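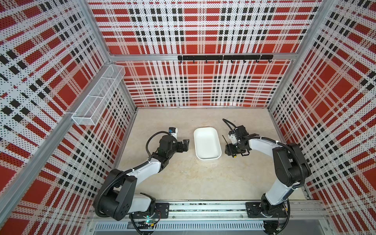
By the Isora data desk

Rukura Household Storage Survey

README for the survey table, version 2

What is in this release

The Rukura table records where people keep ordinary household things: dish towels, spare keys, batteries, serving trays, cleaning cloths, and so on. It has 1,168 rows. Each row is one item in one home, with the place it is kept, how often it is used, and a short note in the respondent's own words. The answers come from 303 households in and near the town of Tan.

The survey was paper only. Forms were handed out with the Festar neighborhood newsletter and returned by mail or dropped in a box at the newsletter office. Isora typed them up and did the cleaning described below.

Files

storage.csv — the main table, one row per item
households.csv — one row per household, with home type and number of people
items.csv — the 32 item types and the wording used on the form
changes.txt — corrections made after the first release

All files are UTF-8 with a header row. Fields are separated by commas, and any note with a comma in it is in double quotes. Line breaks inside notes were replaced with a single space.

Columns in storage.csv

household_id: a number that matches households.csv
item_id: a code that matches items.csv
room: kitchen, bathroom, bedroom, hall, utility, garage, or other
place: shelf, drawer, hook, basket, tray, floor, or other
use: daily, weekly, monthly, less often
shared: y if more than one person in the home uses it, n if not
note: free text, up to 1,000 characters

An empty cell means the question was left blank. We did not fill in missing answers. "Other" means the respondent picked "other" on the form, so the two should not be merged.
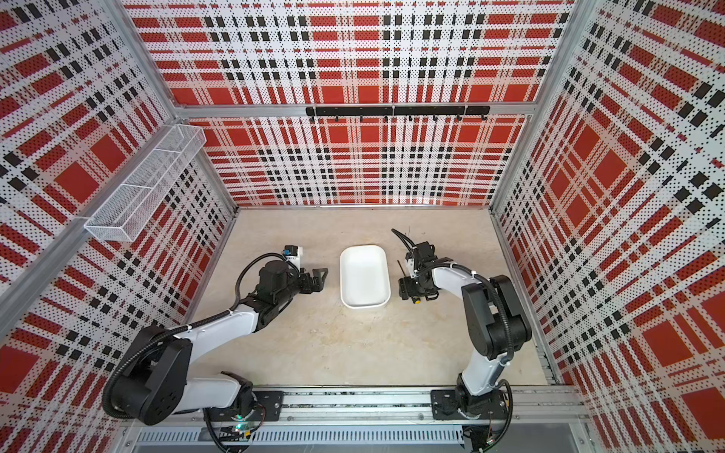
Last changed: April

How the answers were cleaned

Spelling in the notes was left alone. Spelling in the room and place columns was fixed where the meaning was plain, so "draw" became "drawer." Where a respondent gave two places for one item, we kept the first and moved the second into the note, starting with the words "also kept." Searching for that phrase will find all of them.

Wire shelves gave us the most trouble. Some people called them shelves and some called them baskets, even when the note suggested the same sort of thing. In version 1 we changed all of these to shelf. That was a mistake — it hid a difference in how people talk about them — and version 2 goes back to whatever the respondent wrote.

Hook rails are coded as hook, whether they are on a wall or on the back of a door. The form had no space for which hook or how many.

Street names and phone numbers were removed from the notes. So were first names, which were replaced with the person's role in the home where it was clear ("my son," "the upstairs tenant").

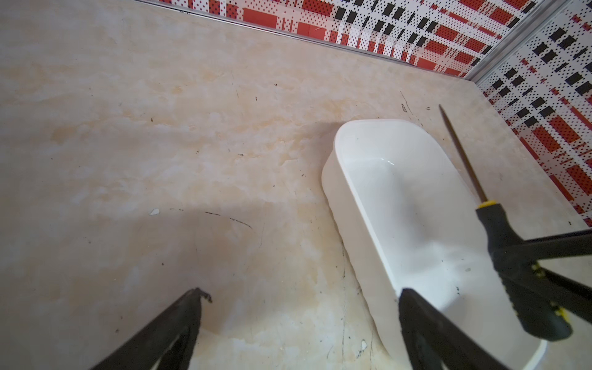 Can I join this table to the first version?

Use household_id together with item_id, which are the same in both versions. Do not join on row order. The rows in version 2 are sorted by item and the rows in version 1 were left in the order the forms arrived.

Known problems

Apartments are underrepresented. The newsletter goes mostly to houses, and several larger buildings in Tan do not get it at all.

The garage option was printed in very small type on the second page of the form. Some people with garages wrote "garage" under other, and those rows have been recoded. There may be more that we could not identify.

The use column is a guess by the person filling in the form. Daily seems to be overused for items that sit in plain sight, going by the notes, but we have no second source to check it against.

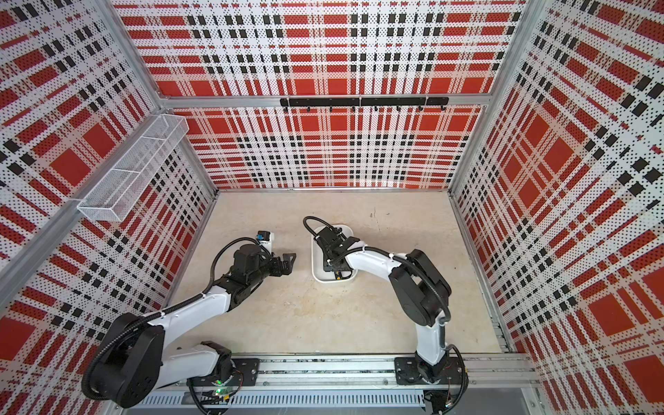 Terms of use

The table may be used and shared for any noncommercial purpose. Please name it as the Rukura Household Storage Survey and give the version number. If you change the codes, say so in your own README and rename the file.

Do not try to work out which household a row came from.

Corrections can be sent to the Isora data desk with the household_id and item_id of the row. Accepted changes are listed in changes.txt with the old value and the new one.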